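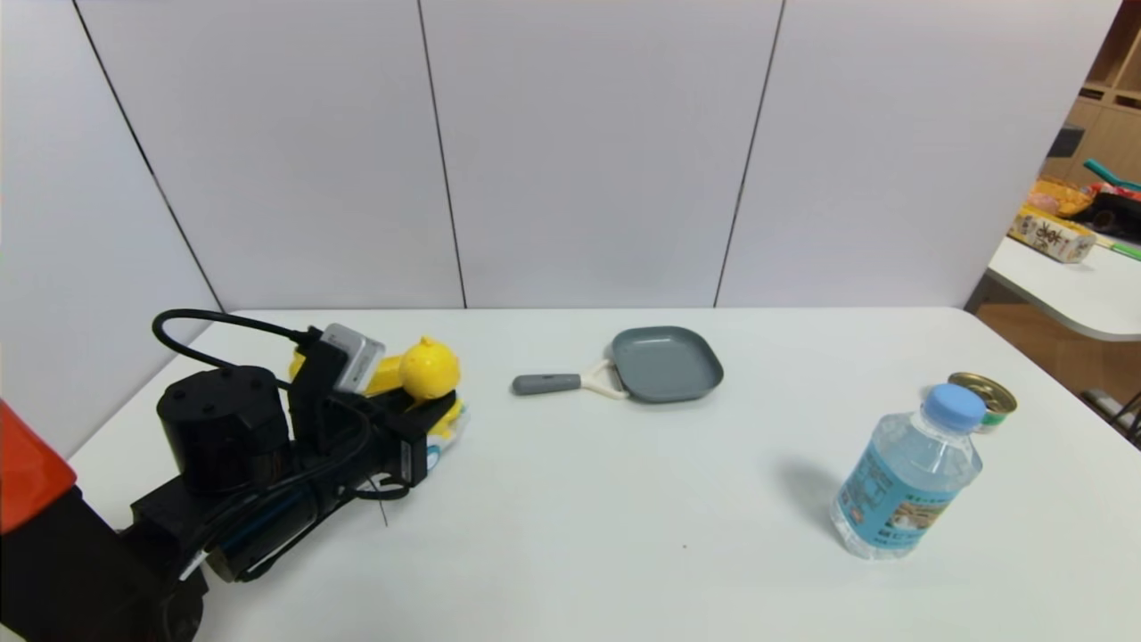

On 5 October 2020, Szabo wrote:
> We have the 935 m run to the Keko annex pulled, but the link drops
> several times a day. Multimode, 1000BASE-SX at both ends. The
> Flamport switches report receive power near the bottom of the range.
> Would a better grade of optic fix it, or do we need to re-terminate?
> The patch panel was last cleaned in May.

Neither one, I think. 935 m is too long for SX on any multimode you are likely to have in the duct. The standard gives 550 m on 50 micron fiber, and less on the older 62.5 stuff. That it links at all is luck, and I would not spend money on connectors until the optics are changed.

Low receive power is only part of it. Past the rated distance you also lose to modal dispersion, so a hotter transmitter won't help. The pulses smear into each other and the receiver sees errors even with light to spare. Check the CRC counters on both switches. If they climb steadily between drops, there is your answer.

Options, cheapest first:

1. Put a media converter in the Jemau hut and split the run. You said it is 700 m from the main building, so the first leg is still over. Skip this one unless there is a closer spot with power.

2. Use LX optics with mode conditioning cords. Still rated to 550 m only. Some people get away with more - I would not sign off on it.

3. Pull single-mode in the same duct and use LX. Good for 5 km. Order at least 8 strands, the labor is the same.

We did number 3 on a similar run and have had no drops in 20 months.

Do clean the panel again before you take any more readings. Also post the jacket markings if you can read them - OM1 and OM2 look alike in old orange cable.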